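Sakley hand-held gripper, refurbished pair
Sold by Jirent - spares from stock, bench repairs at our Dastgate unit

I've sold 30 pairs of these now, and I like them a lot, but please read the bit about the fingers before you put anything in your basket. I had a fault come through in April that I'd rather you heard about from me than found for yourself with a thumb in the way.

The trouble was slow release. You pinch a bit of cloth, let go of the trigger, and the fingers hang on for a second before they open. On a T-shirt that's only annoying, but people get fed up and reach in with the other hand to tug the cloth free - and then the fingers let go and snap back. One customer got a nasty nip that way (nothing broken, thank goodness, but a proper black nail). His log said 1,083 folds on that set, so it was hardly worn out!

Thin, soft cloth is where it shows up first. Shirts are the worst, with all that pinching at the hem and pulling flat.

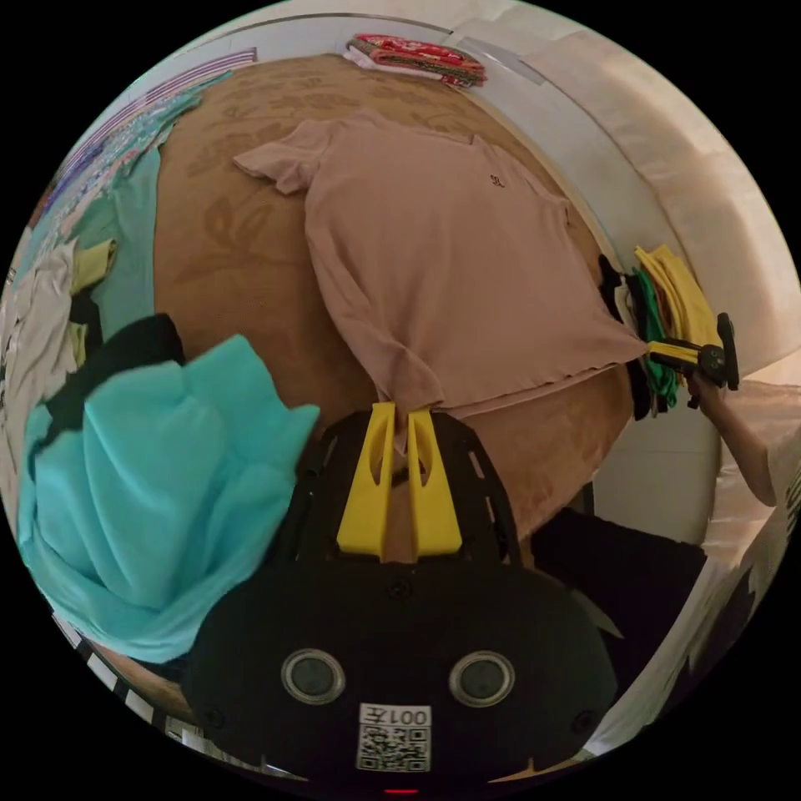 Pinching a T-shirt, with more clothes waiting
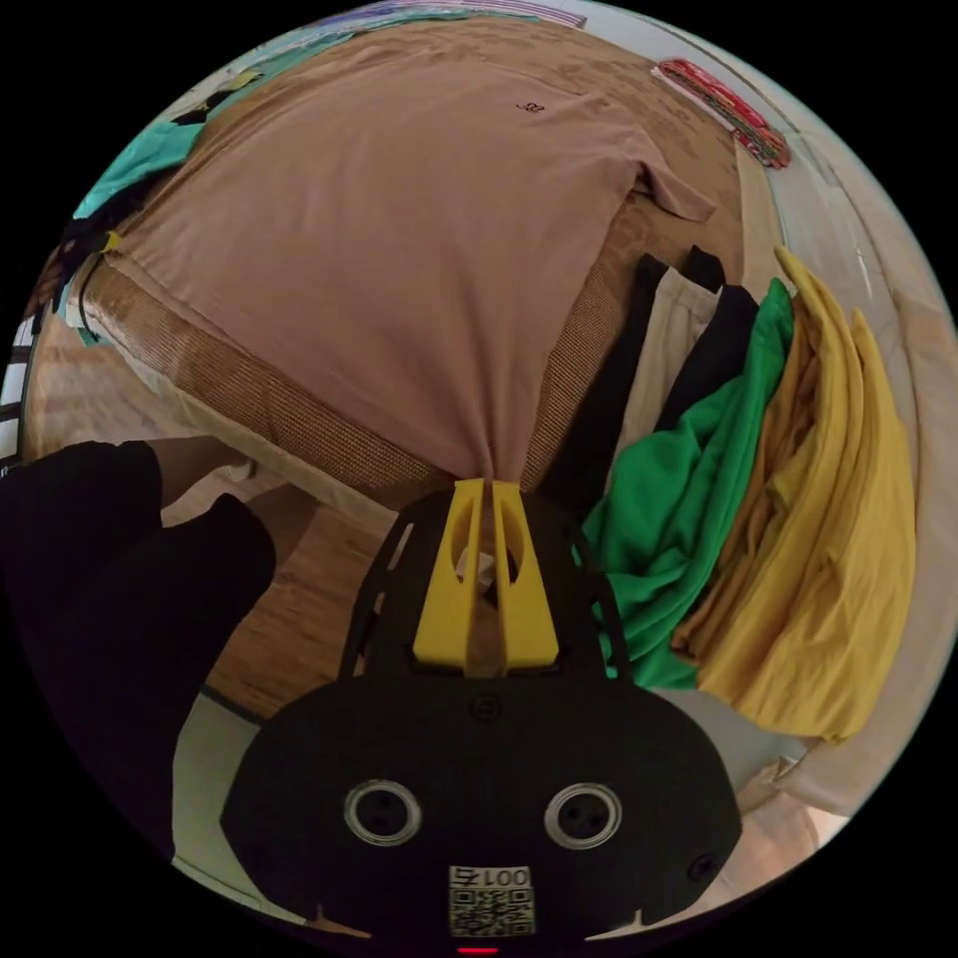 I stripped down five returned sets on the bench and found the same thing in every one: lint packed in behind the finger pivot, stuck fast with the old grease. Belkadi, who make the return spring, sent me a stiffer one to try. It did help, but it also made the snap harder, so I've gone back to the standard spring and changed the grease to a dry one. I've had no slow ones back from that batch so far, though it's early days and I'm not promising anything.

What I'd ask you to do:
Blow out the pivots at the end of each day.
If a finger sticks, switch off first, then free the cloth.
Send the set back for a service at 4,000 folds, or sooner if the release feels lazy.

Bought yours before April? The grease change is free, you just pay the postage to us. Put a note in the parcel saying which hand is playing up, left or right, as I do get sets with one perfectly good side and it saves me an hour of pinching tea towels.

In the box: left and right gripper, spare finger set, small brush, tube of dry grease. Chargers are sold separately. Orders in by 2 p.m. go out the same day, apart from Saturday.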